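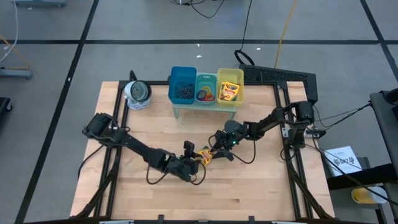
Your voice is a sound made by air. When you sing, air leaves your lungs, passes up a tube called the windpipe, and goes between two small folds of skin and muscle in your throat. These are the vocal folds, also called vocal cords. The folds open and close very fast, and each time they do, a small puff of air gets through. A steady stream of puffs makes a note. The same thing happens in many solid objects, except that the object itself moves back and forth. Knock on a light wooden tabletop and the wood shakes for a moment, which pushes on the air above it. Knock on a concrete floor and you hear a much duller sound, as concrete is heavy and hard to shake. Sound needs something that moves.

What is pitch?

Pitch is how high or low a note is. It depends on how many times the vocal folds open and close in one second. This number is called the frequency, and it is measured in hertz. One hertz means one time per second.

If your vocal folds open and close 400 times in one second, the note has a frequency of 400 hertz. At 600 hertz, the note is higher. At 538 hertz, it is between the two.

When the frequency is multiplied by 2, the new note is one octave above the old one. The two notes sound very much alike. This is why a child and an adult can sing the same song together, with the adult an octave lower.

How do you change pitch?

Small muscles in the throat pull on the vocal folds. Stretched folds are thin and tight, and they move faster. The note goes up. When the muscles relax, the folds become shorter and thicker. They move more slowly, and the note goes down.

A rubber band works in a similar way. Stretch one over an open box and pluck it. Pull it tighter and pluck it again. Wear safety glasses and keep your face away from the band.

Adults usually have longer and thicker vocal folds than children, so their voices are usually lower.

What makes a voice loud?

Loudness depends mostly on air pressure. A singer who pushes harder from below the folds makes stronger puffs of air. The muscle that draws air into the lungs is called the diaphragm. It is shaped like a dome and sits under the lungs. When you breathe in, it moves down and your belly moves out.

Shouting also makes a loud sound, but it presses the folds together hard. This can make them swell. A swollen fold does not move evenly, and the voice sounds rough. The name for this is hoarseness. Rest and water usually help.

Why do voices sound different?

Two people can sing the same note and you can still tell them apart. The throat, mouth and nose are hollow spaces, and they make some parts of the sound stronger and other parts weaker. This is called resonance. No two people have spaces of exactly the same shape.

Try this: sing "ah" and slowly change it to "oo" without changing the note. Your lips and tongue move, the space in your mouth changes, and the sound changes with it.

Words to know

Frequency: how many times something happens in one second.
Hertz: the unit used to measure frequency.
Octave: the distance between a note and the note with twice its frequency.
Resonance: the strengthening of a sound by a hollow space or an object.

Page last checked: 09/02/2018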